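Section 4. Setting the time, date and moon on the Dimis 3352

Print | E-mail

If your watch came straight out of the box, or it's been in a drawer since March, start at step 1. If it only stopped overnight you can skip to step 3, but read the caution first, please! I've seen a lot of date wheels with chewed teeth and every one of them went back to the shop.

CAUTION: Do not touch the date or moon correctors while the hour hand is between 8 in the evening and 4 in the morning. The calendar gears are already engaged during those hours and forcing them can break a tooth. Turning the hands is fine at any time.

1. Unscrew the crown toward you until it pops free. It takes a few turns and feels a bit gritty on a new one, and it'll smooth out with use.

2. Wind it 30 full turns, clockwise, with the crown against the case. You won't feel a hard stop (it's an automatic, so the spring slips when it's full) and going a little over won't hurt anything.
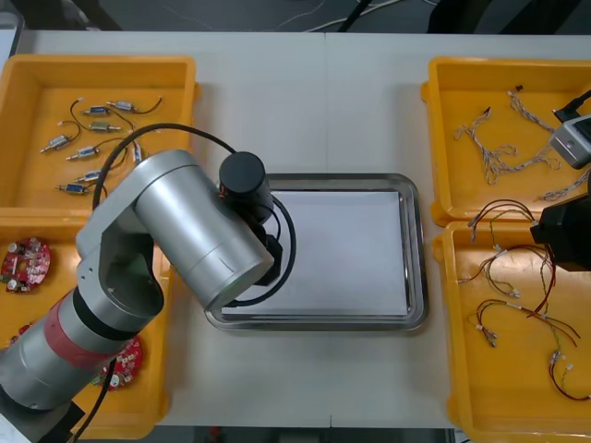 Relu Matei wrote to me that he winds his only ten turns and lets his wrist do the rest, and that it has kept good time that way for years. He sits at a desk less than I do. If you're on your feet all day, go ahead and try his way, but for the first setting I'd still do the full 30 so you aren't chasing a slow watch all week.

3. Pull the crown all the way out to the second click. The seconds hand stops. Turn the hands forward until the date jumps - that's midnight, and now you know which half of the day you're in. Keep going, forward only, until you reach 6 in the morning.

Note: on the older Lambrechts movement the date doesn't jump. It creeps over for the better part of an hour, so wait until the number is centered in the window before you go on.

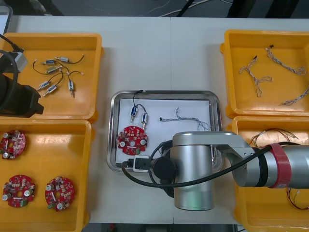 Fig. 2. Yellow trays on either side, steel tray in the center.

4. Push the crown in one click and turn it to set the date to yesterday. Yes, yesterday. You'll bring today's date in with the hands in step 6, and that way you know morning and evening are right.

5. Set the moon. Look up the last full moon and press the small corrector at the side of the case until the moon is round and centered in its opening. Then press once for each day since. Use the plastic pusher from the box, or a wooden toothpick. Never a paper clip, it slips and the scratch is forever.
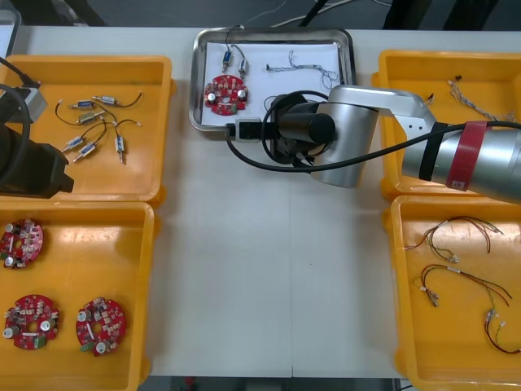
6. Pull the crown out again and run the hands forward past midnight to today's date, then on to the right time. The moon will move along with the date, so if you counted to today in step 5, stop one press short. Push the crown in on the time signal.

7. Press the crown down gently and screw it closed. If it feels crooked, back it off and start over. Cernadent will sell you a new crown but the tube is a bigger job.
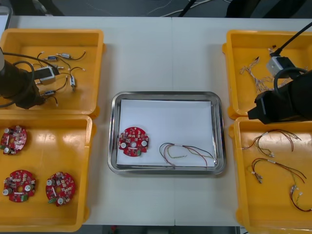

Wusley, 2025-06-15

I've changed step 5 in this version. The old text had you set the moon before the date, and with the hands left in the wrong spot that could run right into the caution above. If you printed the earlier sheet, toss it and print this one. The strap section comes next and hasn't changed.

Print | E-mail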